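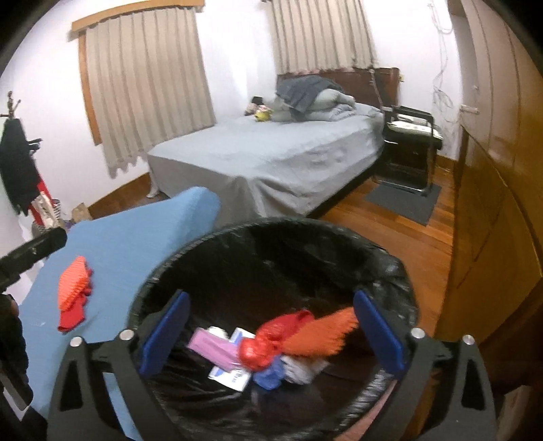 Most advice on home-built grippers begins with the motor, and I think that is the wrong end. The parts that decide whether a two-jaw tool is worth having are the linkage and the pads, and both can be judged by hand before any current flows. A bin is a good place to judge them. Soft packets, crumpled film and a puckered black liner, all sitting lower than the rim, ask more of a pair of blue pads than any set of test blocks. The jaws have to open wide, go down past an edge and close on something that has no firm shape. A block will forgive a pad that meets it five degrees out. A flat packet lying at an angle will not.

I have been building grippers since December, partly in the bedroom and partly at the shared workshop on the old Jerano site, where there is a decent pillar drill. The current version is the fifth. Its linkage follows a drawing by Rocío Aravena, who calls her design the Clunon and has revised it more often than she has written it down. The earlier four all used a single pivot per jaw. A single pivot is simple and stiff, but the pad swings through an arc as it closes, so the tips meet first and the rest of the face does nothing. Adding a second pivot to each side lets you choose the path of the pad. It also adds a second place for play to creep in.

Play is where most home builds fail. My first set of bars had holes drilled on the bench with a hand drill, and the tips could be rocked 5 mm with the jaws closed. Reaming the holes and fitting proper pins brought that down to something I could no longer feel. It took an evening. The motor I had been about to replace was fine.

Vandana Semwal, who shares the bench, disagrees with most of this. Her view is that a powered jaw with a force limit will cover for a sloppy linkage, and that time spent reaming is time not spent on control. She has a working unit, the Jesumau, to support the argument. I have used it and it is good on boxes. On film it closes, reports a grip and comes up with nothing, and I do not see how better control would cure that when the pads are not parallel.

Cost comes into it as well. My parts came to 56 pounds, less the stock I already had. The motor kit I nearly bought from Papadopoulos was 269, and it would have been bolted to the same loose bars.

Pads deserve their own note. Harder ones keep their shape and slide off anything glossy. Softer ones hold well and then tear at the fixing screw. I am on my third material and would not recommend any of them yet - the present one is the least bad. Make the pads easy to remove, with the fixing reachable when the jaws are open, and expect to change them often.

My suggestion to anyone starting is to leave the motor until the hand-held version can clear a bin of ordinary rubbish without being coaxed. Mine still misses thin film when it lies flat against the liner. The next set of bars is 16 mm longer, which should help with the depth and will probably bring some of the play back.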